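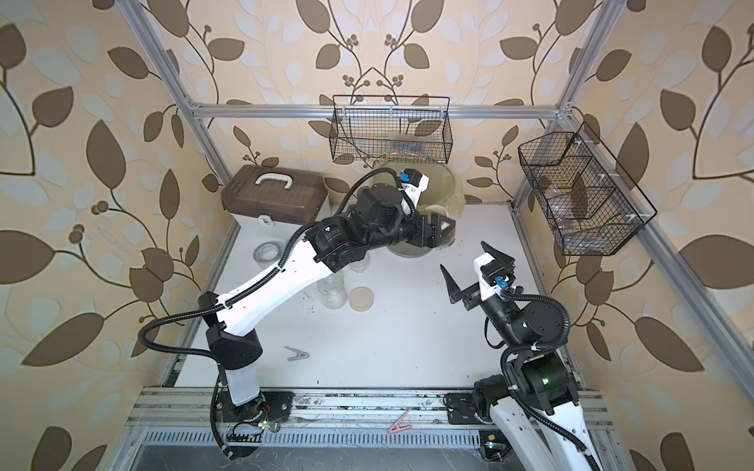 Veerle Prins wrote back after last week's notes to ask why I keep fussing over what a bowl is made of, when surely a bowl is a bowl. Fair question, Veerle, and I promised everyone I'd put my answer in the handout, so we'll start there!

Week 2: Choosing a mixing bowl

I like clear glass for teaching. You can check the bottom of a batter from the side (dry flour loves to hide down there), and it doesn't hang on to last night's garlic. It's heavy, mind you, and it hates sudden changes, so please don't take one out of the fridge and pour boiling water in. I did that in my first flat and was finding bits behind the stove until October.

Stainless is lighter and cools quickly, so grab it for whipping cream. Plastic is fine for salads. For egg whites I'd leave plastic in the cupboard, as grease clings to it and your meringue will sulk.

Size: go bigger than you think. Dough that doubles needs room, and so do your elbows when you're folding.

Surfaces: a pale bench or board is lovely to work on, but it shows every crumb and speck. Wipe as you go, dry cloth first and damp cloth second, or you'll just make paste.

For next class, bring an apron and your favourite bowl from home, whatever colour or shape. Karlijn Geerts has the scales. We'll do the scone dough from page 12, and if there's time I'll show you the rubbed-in butter trick again.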